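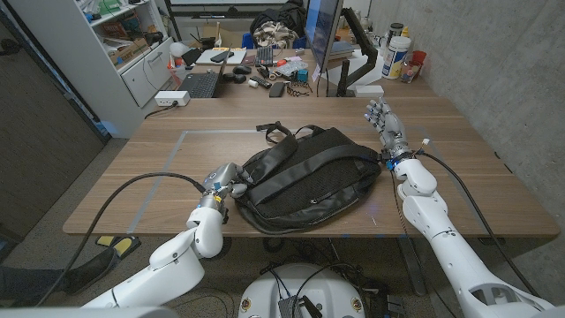

The night the left hand wouldn't let go

If you came by the lab one afternoon in February and heard cheering, that was us getting a backpack back. We've learned more from that one stuck grip than from the whole month before it, and I've been dying to write it up!

The background for newer readers: the Trumero project is teaching our two-armed robot to handle soft, floppy things, and backpacks are the hardest item on the list so far. Fabric folds, straps wander, and a zipper can be anywhere. We were 70 runs into a planned set of 200 when the left hand closed on the side of the bag and stayed closed. The program moved on to the next step as if the hand had opened. The arm started to lift, the bag came along with it, and Itzel Cuautle hit the stop before the right arm could swing in and meet it.

No one was hurt and nothing broke. The hand held on to the fabric for another 12 minutes while we worked out how to release it safely, and Ju-won Nam would like it known that he was in favor of scissors.

So what happened? Our first guess was the cable. It runs up the outside of the arm to the hand, and when the arm reaches far across the table it has to arc quite a way. Eustaquio Jaramillo spent a happy evening wiggling connectors and found them all fine. Then Nerea Olmedo went through the log line by line and there it was, at line 972: the "open" command went out, the hand reported a motor overload and ignored it, and our software never read the report. It only checked that the command had been sent. A thick fold of fabric had bunched up under the fingers, the motors were straining, and the hand did exactly what its settings told it to do, meaning hold position and wait for a reset.

I love this bug. It had been sitting in our code since the Clondau demo, and hard objects never set it off.

The fix is in two parts. The arm now waits for the hand to confirm its finger positions before it moves at all, and any overload report pauses both arms. We've also lowered the grip force for fabric. Runs are a little slower, and I can live with that.

Some changes for everyone who uses the station:

Keep a foot within reach of the pedal whenever the arms are powered, including during "quick" tests.

Don't pull on anything a hand is holding. Pause both arms, clear the fault from the laptop, then open the fingers at low speed.

Write down every stop, even the boring ones. Two earlier notes in the book look a lot like this fault, and we missed them both.

The run count has gone back to zero so that all the data comes from the new settings. Iraís Pacheco is putting together the new schedule and has early evening slots open, so go find her if you want one. Bring a backpack if you have an odd one. We'd especially like something with too many straps.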